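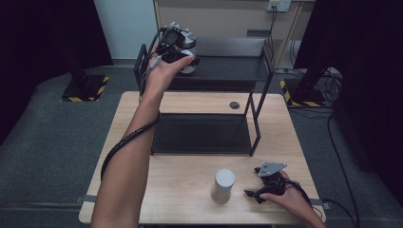 ## Bench rules for hand-held grippers?

We're setting up two-handed demo recording at our shop, using Pilholm grippers on a wooden table with a small wire shelf. Is there a standard for how the cables and stands should be set out, or does everyone write their own?

Posted by Dodano

**Hnatiuk**

I don't know of a standard for this exact setup. Ours is a house sheet:

- Run the cable down the forearm, with slack at the wrist.
- Put striped hazard tape on every stand base.
- Start each take with the jaws open over bare table.
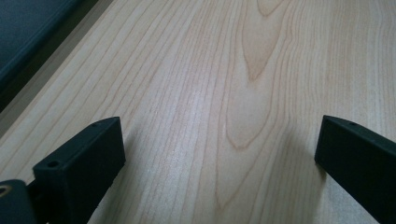
*Jaws open, nothing held.*

We logged 159 takes in August and threw out 2 for a bad start. Coil spare cable beside the stand, away from your feet.

**Citent**

Just tape everything down, it's fine.

One more rule I'd keep — when one gripper has the container, the other hand stays clear of those jaws until it's set down or both people agree on a handover.
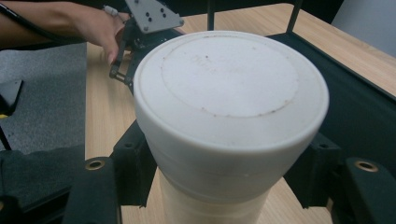
Dodano replied that taping everything down would leave no slack for reaching the top shelf, and asked whether the handover rule still applies when one person is working both grippers.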